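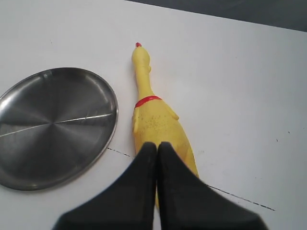 Stainless steel plate and yellow rubber chicken, sold as a pair or separately.

Fernen Steel Plate and Rubber Chicken
Sold by Paucar Pet & Table. Page text by Ruth Marulanda, checked Sun 11 February.

We held off listing this set for a long time. A metal plate and a novelty chicken don't have much to do with each other, and the maker's leaflet, which promises a "complete mealtime and play system," didn't help. It's a plate and a toy. We stock them together because customers kept putting both in the same order.

The plate
Round, shallow, flat across the bottom, with a thin raised rim. The metal is brushed so that faint lines run in toward the center. Fernen calls the finish "scratch-hiding." We'd call that a stretch. Fine scratches do show on it under a strong light, and a fork will add more. If marks on metal bother you, buy a ceramic dish.

The rim is low. Dry food, treats and cut fruit are fine. Soup is a bad idea, and so is a full serving of water for a dog that drinks with its whole face. The leaflet says the plate won't slide on a smooth floor, but there is no rubber ring underneath, and Dayana Giraldo in our returns office reports that her terrier pushes it from one end of the kitchen to the other. Put a mat under it.

The chicken
The old plucked-chicken joke toy in bright yellow rubber, with a red comb, a red band at the base of the neck and red clawed feet. The body has the usual bumpy skin. It squeaks – loudly, and lower than you'd expect. The box claims 1000 squeezes before the squeaker gives out. We have no idea who counted and wouldn't rely on it.

The neck and legs are the thin parts, and that's where a determined chewer will start. We don't recommend it for large dogs left alone. Take it away once pieces start coming off.
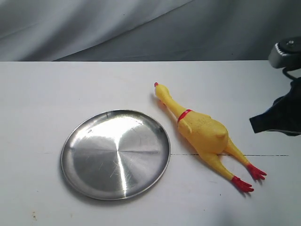

Can I wash the chicken along with the plate?
Wash them separately. The plate can go in the dishwasher, but the chicken should be done by hand in warm water with a little dish soap, then squeezed out and left to dry.

Care
Skip steel wool on the plate. Keep the chicken out of direct sun, where the rubber can turn sticky.

Returns
Unused items come back within 70 days for a full refund. A chewed chicken is yours, though a squeaker that's dead on arrival will be replaced. Write to Jhonatan Salazar at the Tollach warehouse and include your order number.

Ships in 8 days. The leaflet says 7, but it doesn't pack the boxes.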